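Chapter 3
Can It Do the Chores Yet?

Share 40 | Comments 3

Short answer: some of them. Slowly.

Folding a towel, loading a rack, swapping a part in a PC. A person does these half asleep. A machine has to find the thing, get hold of it, push just hard enough and know when to stop. Every one of those can go wrong on its own, and a demo clip won't tell you which.

We start with the repair bench. Desktop computers are a decent test. Clips, latches, cables that never sit the same way twice, and a chip that has to go in square.
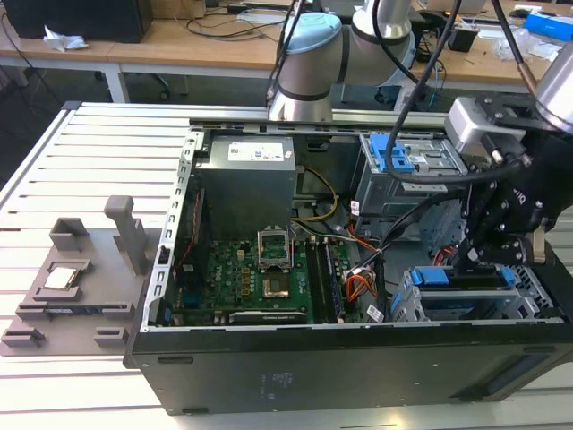 3.1 What the bench asks for

Look at the CPU socket first. Bracket up, pad bare, the chip waiting in its pocket in the gray fixture. The fixture is doing a lot of the work. It fixes where the chip is, so the arm doesnt have to hunt for it. Take it away and you have a diffrent job.

Then the cables. Yellow bundle from the power supply, orange ones lower down. Soft things, hard to model. Nerea Pastor's rule at Huvine: rigid parts first, cables last, and budget double for cables.

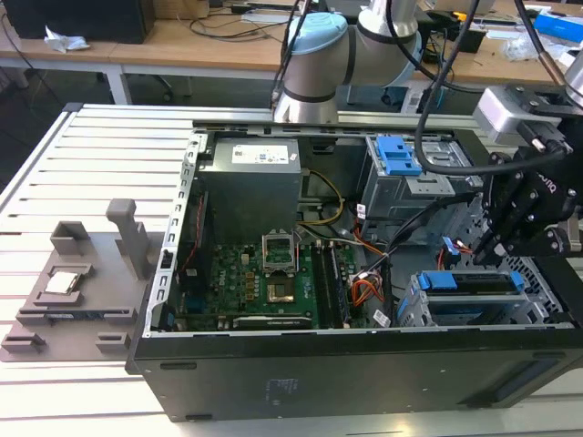

Fig. 3.2 Gripper near the drive cage. CPU and memory stick in the fixture at left.

Two arms, one case, not much room between them. Reach is a planning problem before it is a grasping problem. More in 3.4.

Keep a shop's view in mind too. Harish Lobo ran the numbers for Govdale, 533 repair tickets, and only 60 were the kind of swap you could put on a fixture like this. The rest were "won't turn on" and "makes a noise." Kitchens are worse. No fixtures in a kitchen.

Before you read on: pick one chore you did today. Write down every point where you used touch and not sight. Bring the list to 3.2.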